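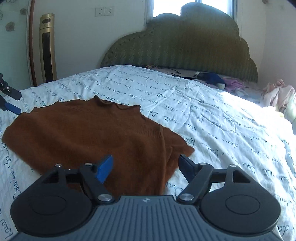 Knitwear should go at the bottom of the pile and never on a hanger, Qiuyue Wei wrote back after reading our last update, and she asked whether the sessions covered it. They do now. Folding jumpers has been moved to the first visit, and the rest of this report follows the new order.

Clirumness Home Skills
Progress report to the Brutstead Fund
Oct 11, 2019

Work done

The clothes and bedding part of the programme is running in both areas, Brutstead and Traltau. Visits take place in people's own bedrooms, using their own clothes. The bed serves as the folding surface. A brown ribbed jumper laid flat on a white duvet cover shows the usual starting point: body smoothed out, sleeves dealt with next, then the hem brought up to the neck. We ask people to make the bed first. Several had been folding on their laps and had given up on anything larger than a T-shirt.

Thick knits remain the slowest item. The neck edge tends to curl and the sleeves add bulk on one side if both are folded the same way. Dardo Orellana has rewritten the instruction sheet so that each sleeve is turned back along its own side. The old sheet should be thrown away.

Duvet covers are taught on the second visit. Two people asked to do this part with a relative present, and we agreed.

Spending

The grant was 2000 pounds. We have spent 1585 pounds, mostly on visit hours and travel to Traltau. Printing and shelf dividers came to 308 pounds of that. The dividers were bought from Núñez after the first supplier let us down on delivery. The remaining 415 pounds is set aside for the November visits.

Problems

Storage is still the weak point. Folded jumpers are going back into drawers that are already full, and they come out creased. We would like to add a short sorting session before folding starts. It would fit within the present budget if travel is shared between the two areas.

Next steps

Finish the second visits in Traltau, send out the new sheet, and agree with the fund whether the sorting session can go ahead.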